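Checking whether a machine can take over a grille-fitting station

This procedure applies to small sub-assembly benches where one person seats a louvered plastic grille in a tray and keeps the mating cover within reach. It was written after the Calado line trial and revised in May. Read all of it before booking any arm time.

What you need
A bench in its normal state
One trained operator
A stopwatch
An arm with wrist force sensing (we used the Akden)
Zolano logging software, or any logger that stores force and position together

Step 1. Write down the work surface as it is.
Do not tidy up first. If the operator works on a flattened carton, the arm has to work on a flattened carton. Corrugated board gives under load and can shift. A printed carton also puts large dark lettering behind the parts, and a part finder tuned on a plain gray mat will often pick up the lettering as an edge. 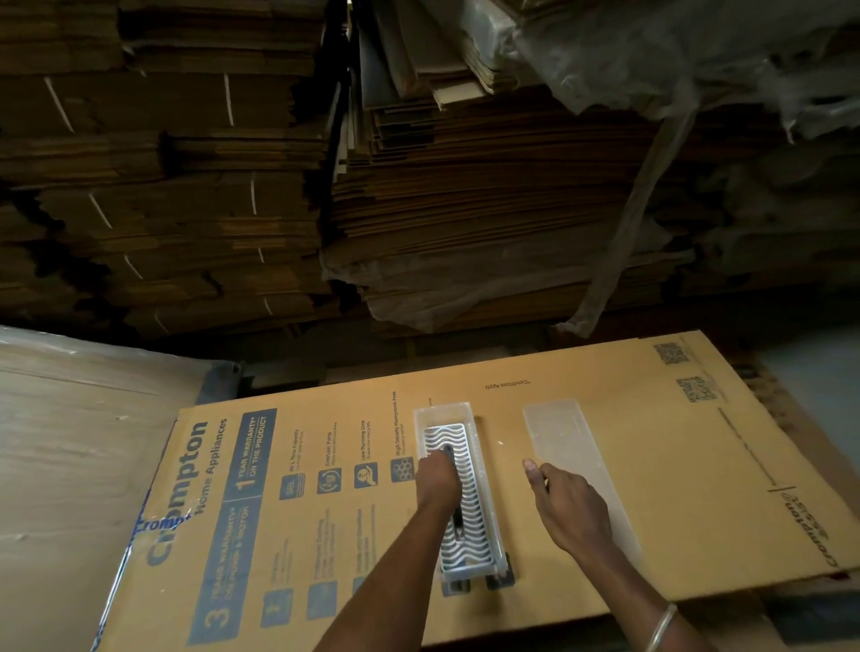

Step 2. Split the job into contacts.
List each moment a hand touches or lets go of a part. Reaching is easy for current arms and can be timed as a single block. Pressing, sliding and lifting a flat panel off a flat surface are the hard ones, so give each its own line. Most people press with one hand and reach with the other. A single arm has to do these in sequence, and the cycle time should be worked out on that basis.

Step 3. Rate the parts for vision.
Use three grades: opaque, frosted, clear. Depth cameras generally manage opaque parts. Frosted panels return patchy depth. Clear tray walls may return nothing, and the arm then drives the gripper into the rim. If any part is graded clear, add a second light at a low angle and repeat the grading before going on.

Step 4. Set the force limit.
Start at 10 newtons for seating a thin grille. Go up in small steps until the grille sits flat, then stop. Wavy slats flex unevenly, so press at several points along the length. One push in the center can leave the ends raised.
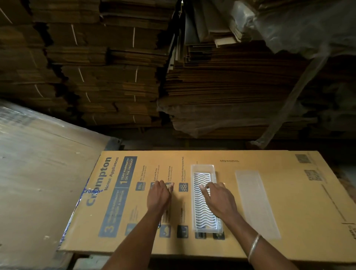

Step 5. Run the batch.
Run 800 cycles with no one resetting parts by hand. Log every stop under one of these codes:

V - part not found
G - grip lost
F - force limit reached before seating
S - work surface moved

In our trial the arm stopped 39 times. Most stops were coded V and involved the translucent cover. Mean cycle time was around 4 times the operator's.

Step 6. Decide.
If V stops lead, change the lighting or the bench surface and rerun. If F stops lead, check the tray for warp before blaming the controller. If S stops lead, fix the board down at its corners. An arm that still needs a person nearby to clear stops has not freed up that person, and the cost sheet should show both.

For our station the answer was no. The Onari two-arm cell may handle the press and the reach together, but we have not tested it on clear plastic.

Last revised August 2020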